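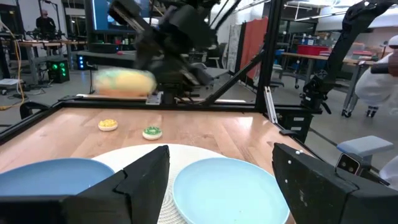 Genji Hamada would sooner talk a customer out of a new folder than sell one to a shop that can't keep its paper dry. He said so within the first few minutes of our visit, and came back to it twice before we left.

Undell, September
Words: Undell staff
Filed under: Finishing > Folding & Creasing > Interviews

Hamada runs Laitinen, a workshop in Stadonach that rebuilds second-hand folding machines and makes one machine of its own, a hand-fed creaser called the Gukus. Four people work there, counting him. The folders come in from printers who have closed or moved to bigger premises, and they go out again to small shops doing leaflets, menus, church newsletters and short-run booklets.

He trained on guillotines and got into folders by accident. "The firm I was with lost its folder fitter and I was the one standing nearest," he says. "I had a manual and a bag of rollers. The manual was for a different model."

We asked what he looks for when a machine first arrives. He starts with the rollers, and he does it by hand before any power goes on. Hard rollers can be recovered. Bent shafts are another matter, and he has turned machines away at the door for them. After that he looks at the fold plates and the side lay, then the register table belts.

"People clean the outside for you," he says. "They polish the covers. I take the covers off and there's years of paper dust packed round the bearings. I'd sooner they left the outside dirty and told me when it was last oiled."

A full rebuild means new rollers, new bearings, new belts and a rewire where the wiring needs it. He keeps the original motor if it runs quietly. The guards are always replaced if any part is missing, and he won't sell a machine without them, even to a buyer who says he has a set at home.

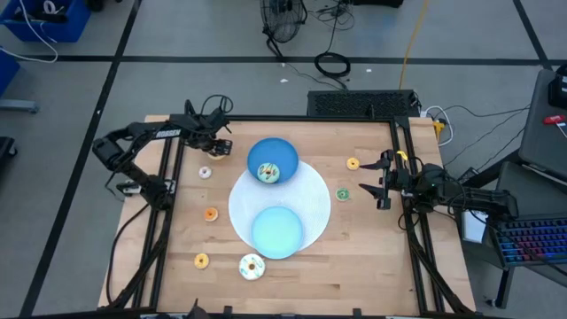

Creasing before folding

The Gukus came out of complaints. Customers would buy a rebuilt folder, put a heavy digital print through it and ring up to say the fold was cracking. Hamada would go and look, and find nothing wrong with the machine.

"Anything over 200 gsm wants creasing first," he says. "Toner sits on top of the sheet. Fold it dry across the grain and it will crack, whoever made the folder. I was saying this on the phone every week, so in the end we built something to sell them."

It is a plain machine. The sheet goes against a stop, the bar comes down, and the crease is made in a channel underneath. There are four channel widths, and changing from one to another means loosening two knobs and turning the channel strip over or swapping it. An early version had a motorised stop with a keypad. He dropped it after the first batch.

"The keypad was the only thing that ever broke," he says. "A steel rule and a knob will do the same job. It takes a bit longer to set and then it stays set."

An operator who is used to it can crease nearly 600 sheets in an hour. Hamada accepts that this is slow next to an automatic creaser. He says a shop with long runs of cards every day should buy the automatic, and he'll give them the name of someone who sells them. 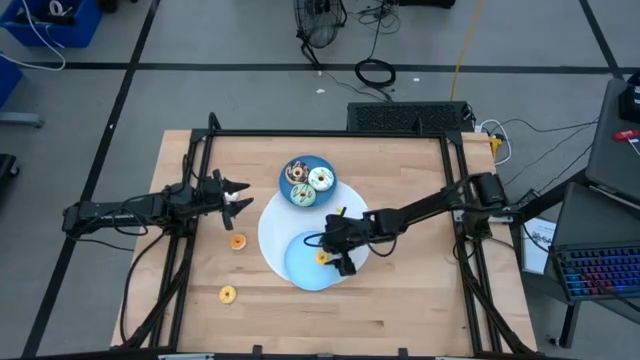
Toy doughnut and light blue plate

We asked about the paper, as he had brought it up so many times. He thinks half the faults blamed on folders are stock faults. Paper is delivered to a cold unit, opened straight away and run the same morning. The edges go wavy, the sheets feed crooked, and the operator starts moving the side lay to chase the error.

"Then they've lost their setting as well," he says. "So now it's two problems. Leave the paper wrapped in the room overnight. That's free. I don't charge for telling them."

His other advice is to fold a sheet by hand along the grain and across it before setting up, and to write the grain direction on the job ticket. He also wants operators to keep the first good folded sheet from every job and pin it up by the machine, so that the next person on shift has something to check against.
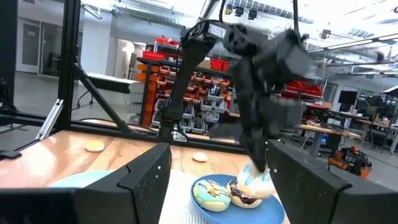

Parts and what comes next

Spares are the hardest part of the trade. Some roller sizes are no longer made, and he sends worn cores away to be re-covered. That can take weeks. He buys dead machines for their gears and fold plates and has a rack of them along the back wall of the workshop, labelled by model in marker pen.

A perforating strip for the Gukus is nearly ready. It will fit in the same place as the creasing channel and use the same stop. He wouldn't give a price. The trial strip is with a printer in Stadonach who does raffle tickets, and Hamada wants to see how long the edge lasts before he orders any more steel.

He is also looking for an apprentice and has been for some time. Anyone interested should ring the workshop before eight in the morning, when the compressor is off and he can hear the phone.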